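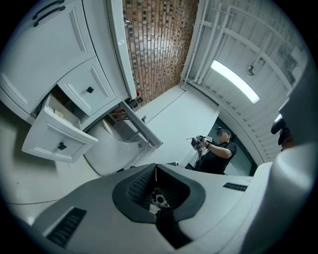
*The white cabinet, bottom drawer open, brick wall behind.*

I have been saving this one up all week because I am ridiculously happy about it. The bathroom cabinet is sorted! The whole thing, both drawers, the tall part up top, even the dark corner underneath where stuff goes to be forgotten.

If you read my February post you know the Solthorpe place has exactly one piece of real storage near the sink, and it's this white unit with the raised panels and the little square black knobs. I love those knobs. They were on it when I moved in and I've never seen the same ones in a store. The door handles are a different style, dark bars, and for a long time I planned to swap them so everything matched. Now I like that they don't match. It looks like a cabinet that has had a life.

So, Monday. I started at 7 in the morning with coffee and a roll of trash bags, and I went bottom up, which I'd recommend to anyone. The top always looks more urgent because it's at eye level, and then by the time you get down to the low drawer you're tired and you just shove it closed again. I have done that at least twice in this same bathroom.

The low drawer was the worst of the lot. Old hair ties, travel shampoo, a phone charger for a phone I gave to my nephew, three half-used tubes of the same hand cream, and a receipt from Drulten for a shower curtain I returned. I took everything out onto a towel and wiped the drawer down with warm water and dish soap. Then I put back almost nothing. Just a few little beige things live in there now, and every time I pull it open I get this silly rush – look at all that drawer floor!

Chalerm Hemmin came over around lunch with dumplings and opinions. He thinks an empty drawer is a wasted drawer and wanted me to fill it with the spare soap. I said no, the spare soap is going up top with the towels, and we argued about it through most of the dumplings. He did talk me out of buying dividers, though. I had a set in my cart at Ravel for weeks (nice ones, the kind that spring open to fit) and he pointed out that I'd have nothing to divide. Fair point! Out of the cart they went.

The upper drawer is the everyday one. Toothpaste, floss, the good tweezers, the nail clippers. It stays closed most of the time because I finally got it down to a size where I know where everything is without digging. I keep the tweezers on the left now. They used to travel.

Up top, behind the tall door, it's towels and refills. I fold the towels in thirds and then in half so the fat edge faces out, and I quit keeping the ones that had gone scratchy. Those went to Radu's shelter drive, along with two bath mats. They take old towels all year, in any color, stains and all, and the drop-off bin on the side of the building is open late.

A couple of things I learned that might help if you're about to tackle yours:

- Check the low door hinge while you're down there. Mine had a screw that needed about half a turn and the door had been dragging for months.
- Wash the knobs. I did them with an old toothbrush and they went from sort of gray back to a proper black.
- Throw out sunscreen by the date on it. I had one older than the apartment lease.
- Do the part under the cabinet last, with a flashlight, and wear something you don't care about.

That last spot still isn't finished, if I'm being strict with myself. There are a few things tucked down there in the shadows that I keep meaning to drag out and find homes for. Next weekend, maybe. I want to get the long-handled duster in there too.

I also have a new favorite time of day in that end of the place, when the light comes down the middle of the brick and all the reds and browns pop. White cabinet, brick wall, done. I used to think I'd paint the cabinet green. I even bought a sample pot! It's going on a plant stand instead.

Next up is the hall closet, and I am a little scared of the hall closet. It has the vacuum in it, and the ironing board, and all of my winter boots, and a box from the last move that I have labeled "cables etc." If you have a system for boots, please tell me in the comments – I'll try anything that doesn't involve hanging them upside down.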